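Prirnetti Seat Cover Set, front pair, for the Quan hatchback and estate
Part no. 1422

In stock at Tristovgate. Collection only from Vilutgate till November, sorry, van's off the road.

Fits all Quan models with the standard front seats. Does NOT fit the sport seats with the built-in headrest. If yours has the lever on the door side and a separate headrest you're fine. Not sure? Ring and ask for Archana.

Price 69 the pair. Single driver's side 68, yes really, they come boxed as a pair and we have to split them. Get the pair.

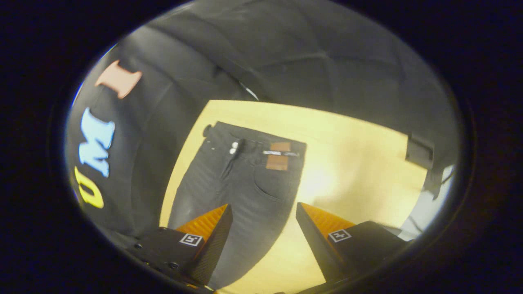
Covers are a heavy cotton outer on a thin foam backing, elastic round the base, two hook straps underneath. Colour is charcoal only now, the sand has been dropped by Prirnetti and we've none left. Close to a faded dark grey jean, if you want something to go by, the sort with paler streaks on the thighs, but the cover is plainer and has no fade in it. Check for studs and sharp buckles on your own clothes before you sit, they'll snag any fabric cover. Airbag slot is on the outer side of the backrest, marked L and R on the label. Fit them the right way round. Do not fit a cover across a side airbag without the slot lined up.

Fitting
Headrest out first. Pull cover down over the backrest, tuck the flap through the gap, hooks under the seat frame. Seat fully forward makes it easier to reach. Keep the straps clear of the runners and teh wiring plug. Put the headrest back in before you drive off.

Cường Phan in the workshop will fit them while you wait, any time after 9am, no booking. Bring the car empty please, no child seats in.

Washing
30 degrees, inside out, hooks wrapped in a sock or taped over. Line dry. No tumble drying, the foam goes lumpy. Dont iron.

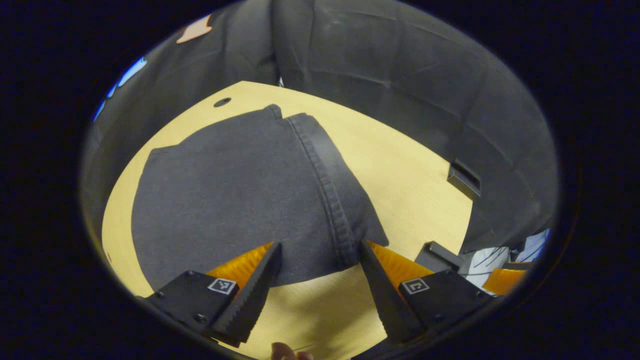
Dark grey cloth, probably denim, with double-stitched seam.

Also worth a look
Rear bench cover, same cloth, split fold 60/40. Out of stock, more on order.
Boot liner for the estate, rubber, trim to fit.
Spare hook straps, pack of four.

Returns: unused and in the bag, with the label on. Not once they've been on a seat. First batch was 500 sets and most have gone so if you want charcoal don't hang about.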